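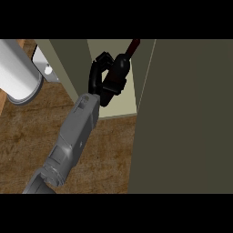 Handout 4: Budgeting for the arm before you order the arm
Lecture notes, Catalina Gaete
Posted Jun 28, 2018

I bought my first robot arm badly, so you get to hear about it. The arm itself was fine! The trouble was everything I left off the spreadsheet: the hand, the mount, the spare fingers, the shipping (oh, the shipping), and the weeks of my own time.

So, start with the job. Write one sentence that says what gets picked up and where it goes. "Take a wine bottle by the body and put it in a cabinet" is a good sentence, and it already tells you a lot about money. A bottle is smooth and round and heavy for its size, so you need to know about grip and payload, and a cabinet means reach plus room for the wrist to turn.

Next, simulate before you spend. Build the arm, the object and the furniture in software and try the awkward poses. You want to find out in May that the forearm bumps the door, well before the invoice comes.

Now the hand. Students always want the one with fingers, and I get it, I want it too. But price a plain two-jaw gripper next to it. In our class exercise the Sarley jaw gripper is $716 and the Dreton fingered hand is $3,000. If jaws can do your sentence, you've just paid for a lot of other things.

Lines people forget:
Mounting plate and bolts
Cables, plus one spare set
Replacement finger pads ($349 a set in the exercise)
Safety stop and floor marking
Training for whoever runs it after you
Things to break while testing (buy cheap bottles and fill them with water)

I also put 10 percent on top for surprises. Trinidad Bustos, who will be grading your budgets, thinks that's low, so argue with her if you like.

For next time: bring your one sentence, a one-page budget, and two quotes for the hand. Late budgets go to Trinidad's mailbox, and please put your name on the page itself this time.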